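3.2 Use of shared surfaces in the two offices

The second part of our study concerns the places where workers leave written information for each other. In the literature these places are often treated as a simple replacement for e-mail. Our material suggests a more mixed picture. During the observation period at Cumon and at Lowther we recorded 1,128 paper notes on walls, doors and desks, and each note was coded by two persons (H.C. and L.E.) according to its topic, its writer and the time it stayed in place. Disagreements were discussed until one code was accepted. In 237 cases the writer could not be identified, and these notes were kept in the analysis of place but removed from the analysis of authorship.

Walls were used mainly for information with a long life. Work plans, contact lists and rules for shared rooms stayed up for several weeks, and in the Lowther office some sheets were already old when our observation began in February. Small notes had a shorter life, but they were often placed close to the long-lived sheets, and so a wall of this kind shows at the same time what is stable in the group and what is still under discussion (Figure 4a).

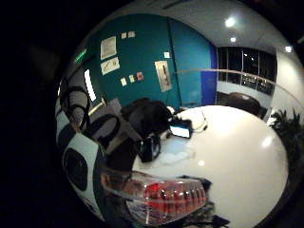 The interviews help to understand how such an arrangement comes about. Most workers did not remember a decision to use one particular wall. They said that a first sheet was put up by a team leader, and that the others followed. One worker at Cumon explained: "If I put my note far from the plan, people will not read it. If I put it near the plan, they must read it, they go there anyway." This agrees with the older observation of Stubbs and Baxter that a notice borrows attention from its neighbors. We found the same tendency in both offices, although it was weaker at Cumon, where the teams are smaller and sit nearer to each other.

Color was less important than we expected. Only a minority of the workers could name a color rule, and the rules they named did not agree. Some used red for urgent matters, while others took the paper which was nearest to the hand. We therefore did not include color as a variable in the final model.

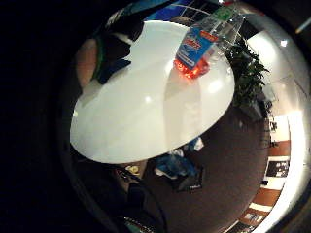
Tables present a different problem, for the reason that a table must be cleared before it can be used again. In both offices the meeting tables served as a temporary place for goods, printed material and personal things, and the workers treated an object on the table as a message in itself. A package with a printed card inside, such as the one in Figure 4b, can be understood in this manner without any note: the person who finds it asks whose it is and where it should go. We call this an implicit notice. In the interviews, 70 implicit notices were described to us, and most of them concerned deliveries or supplies. They caused more misunderstanding than written notes did, especially between workers who did not share the same working hours.

Figure 4. Shared surfaces: (a) wall with papers and small notes; (b) package and white meeting table.

The difference between walls and tables has a practical consequence for the design of notice systems. The Markar system, which was in use at Lowther, offers one common list for all messages and does not separate them by expected duration. Several workers told us that they stopped reading this list when it became long, but continued to look at the wall. We return to this question in Section 4, where the life of the notes is compared with the life of the messages in the system.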